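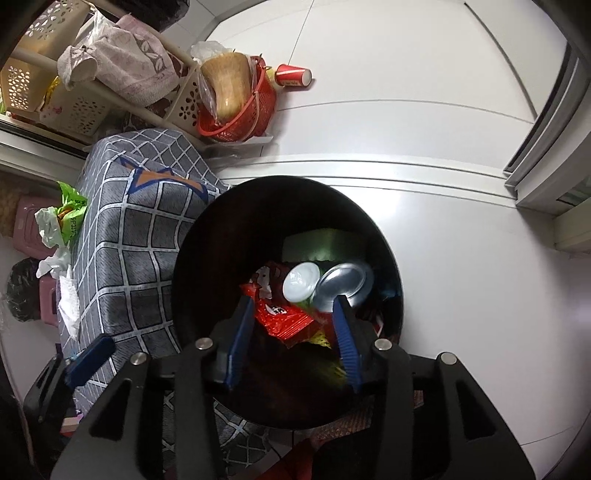

Charged £76 for "contaminated recycling" in a shared bin store — do I have to pay?

Posted in Home > Flats and service charges
26 Sep 2020

Hello all. I own a leasehold flat in a small block called Foltelura House in Ludon. There are nine flats and one bin store at the back, next to the car park. We have two big wheeled bins for general waste and one for recycling. The managing agent is Dolar Property Management, who took over from the previous lot in July.

I have now had a letter from Dolar asking for £76. The letter says the recycling bin was found to be contaminated with general waste, the council crew would not empty it, and a private contractor had to be brought in to take it away. It says "each household is liable for its proportion" and gives me fourteen days to pay. There is no invoice with it and no photo. It doesn't say what was in the bin or on what date it was found.

I live on my own and I'm fairly careful. I rinse things out, take the lids off, and anything I'm not sure about goes in the kitchen bin. I can't swear that I've never put the wrong thing in, but I have never put a bin bag in there. The store has no lock on it and people walking through to the shops use it all the time. I have seen a pushchair in there and half a roll of carpet.

My downstairs neighbour, who rents, has had the same letter. The odd thing is that it was addressed to her by name and not to her landlord. She is worried about it and was going to pay straight away.

What I want to know is:

Can they bill us separately like this, when we already pay a service charge twice a year?
Does it matter that they can't say who did it?
Should my neighbour be paying anything at all?
Is there a sensible way to stop it happening again? I don't want a fight with the new agents in their first few months if I can help it.

My lease has a part about keeping the common areas "clean and tidy" and another about paying a ninth of the costs of the building. I can't find anything about fines.

Posted by binday_blues

Houshang Golestani
Replied the same evening. Marked as helpful.

I was a leaseholder in a block of much the same size for a long time and went through something close to this. I'm not a solicitor. What follows is how it works in England, so if you are in Scotland or Northern Ireland ignore it.

First, work out what they are asking for. There are two possibilities and the letter you describe mixes them up.

If it is a cost of running the building, meaning a contractor was paid to clear a communal bin, then it belongs in the service charge. Your lease will say what the landlord can spend money on and get back from you. Look for words such as "refuse", "cleaning" or "common parts", usually in a schedule towards the back. If it's covered, you pay your ninth. If it isn't covered, you don't, however reasonable the work was. The timing matters as well. If your lease says charges are collected twice a year on fixed dates, they generally have to stick to that, and a letter in between asking for extra may not be a proper demand.

If it is meant as a penalty, they need something in the lease that lets them charge one. Most older leases have nothing of the kind. A clause telling you to keep the place tidy is not a clause allowing them to send you a bill for somebody else's rubbish.

Now the sum. If £76 is your ninth, the whole job comes to more than £680 for one wheeled bin. That sounds very steep to me. Service charges have to be reasonable (section 19 of the Landlord and Tenant Act 1985), so you are entitled to question it. It may be that the job was bigger than one bin. If they cleared the carpet and the pushchair at the same time, the price starts to make more sense, but they should tell you that.

I would write to them, by email or post, and keep a copy. Something like this:

"I have received your letter asking for £76 for clearance of the recycling bin. Please send me a copy of the contractor's invoice, the date of the work, a note of what was removed, and the clause of the lease under which this is charged. Please also confirm whether this is a service charge demand. I will deal with the matter promptly once I have these."

Keep it short and don't argue the case yet. You may find the invoice is for a good deal less and they have added their own fee on top. That happened in our block.

Check the back of the letter or any second sheet. A service charge demand has to come with a summary of your rights and obligations, in a set form of words. If it's missing, you are allowed to hold back payment until they send the demand again properly. It doesn't make the debt vanish, it only delays it.

Your neighbour is in a different position. If she has an ordinary assured shorthold tenancy she has no contract with Dolar. Her contract is with her own landlord. She should send the letter on to the landlord and tell Dolar she has done so. Since the Tenant Fees Act there is a short list of things a tenant can be charged for, and a share of a communal bin clearance is not normally on it. Please ask her not to pay until she has spoken to somebody, as it can be a nuisance getting it back. Citizens Advice will look at her agreement for nothing.

If you get no sense out of them, ask for their complaints procedure. Managing agents have to belong to a redress scheme and should tell you which one. The First-tier Tribunal can decide whether a service charge is payable, but there's a fee and it is a lot of bother over one bill. It might be worth it if all of you went in together.

On the collection itself, ring the council's waste department and ask whether they have a record of a refused bin at your address. Crews usually log it, often with a reason. If there is no record, put that in your second letter.

mousavi_k
Replied the next day

just pay it, it's £76. the agents at our place did the same and one bloke refused and it went on for months and he got letters the whole time. in the end they put it on the yearly accounts and everybody paid anyway. get a padlock

Tessa in Flat 4
Replied two days later

I don't agree with just paying. If you pay without a word they will assume the letter works and send another. Houshang has covered the legal side better than I could, so I'll stick to your last point about stopping it happening again. We had a refused recycling bin nearly every other collection and it's now rare.

A lock made the most difference. We have a push-button one with a code and the council crew have the code too. You must clear this with the council first, because if they turn up and can't get in they will leave the lot. Change the code when somebody moves out.

Next was the signs. Ours was a faded council sticker that nobody could read. The agent got new ones printed with pictures, and we put them on the wall at eye level as well as on the bins. Ask your council for theirs, as ours were free.

Then the list of what is allowed. Every council is different and this is where most people go wrong, including people who think they are careful. These were the ones that caught our block out:

Recycling tied up in black bags. The crew can't see in, so they treat it as rubbish. Ours has to go in loose.
Jar lids and other small metal bits. Some councils want metal lids put back on the jar, some want them separate. Look it up, don't guess.
Small plastic lids and thin film. Often not taken, even where the pot underneath is.
Greasy pizza boxes. Ours says tear off the clean part and bin the rest.
Nappies. I wish I were joking.
Takeaway cups with a plastic lining.
Broken drinking glasses. Not the same as bottles.

We also found we were simply short of room. When the general bins were full, people used the recycling one instead of walking back upstairs with a bag. Look in yours the night before collection. If the two general bins are always overflowing, the answer is another bin or an extra collection and no amount of signs will help. Our agent got a quote for an extra bin from the council and it came to less over a year than two emergency clearances.

The pushchair and carpet are fly-tipping if they were left by people from outside. Take a photo when you see it, with the date, and send it to Dolar the same day. As it's private land the council probably won't remove it, but you'll have something to show that the store is open to anyone, which helps you if they try to blame residents again.

And talk to the other flats. If all nine of you ask for the invoice in the same week they will have to answer properly.

Comment from binday_blues

Thank you, this is a great help. I found the second sheet and it's only a list of ways to pay — nothing about rights on it. I have sent the letter more or less as Houshang wrote it, and my neighbour has passed hers on to her landlord, who said he had heard nothing from Dolar.

I rang the council as well. They do have a refused collection logged for us, with "bagged waste" as the reason, so that part is true. Two of the other flats are going to write in too. I will ask about the lock once the bill is sorted out.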